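Home > Food & Drink > Kitchen Know-How
4 minute read

Looking after wine at home, without a cellar

By Sarahí Orozco

I came home from a long weekend at Famberg with far more bottles than I'd meant to buy (the tasting room had a fire going, and they would keep pouring!), and then had to find somewhere to put them in a flat with no cellar and very little cupboard. So I've gathered up what I've learned over the years, mostly by spoiling nice things.

Keep it dark and keep it steady. A wardrobe floor or the bottom of a hall cupboard is far kinder to a bottle than that pretty rack beside the cooker. Lay anything with a real cork on its side. Screw caps can stand up quite happily, so let those have the awkward corners.

Tie a paper luggage label round each neck and write down where you bought it and what you were hoping to eat with it. I started doing this one November and I wouldn't be without it now.

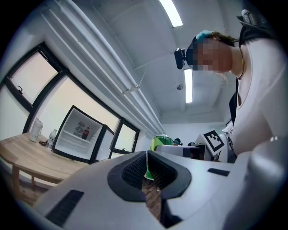 Reds are often served too warm in this country, I think, and a light one is lovely after 16 minutes in the fridge door. Whites want longer, but take them out a little before supper or you'll taste nothing but cold. If friends are already on the doorstep, use a bucket of ice and water with a good handful of salt thrown in.

Leftovers keep for 2 days or so with the cork pushed back in, always in the fridge, red or white. After that I freeze them in an ice cube tray for gravy.

For a crumbly cork, go in slowly and at a slight angle, and if it breaks anyway, pour the lot through a clean tea strainer into a jug. I did exactly that with my last Muriithi red and it was still delicious with lamb.

Wash your glasses by hand in hot water with the tiniest drop of soap, and dry them while they're still warm, holding the bowl and never the stem.

Filed under: Wine, Storage, Entertaining at home

Get our kitchen letter every month. Enter your email address to sign up. You can unsubscribe at any time.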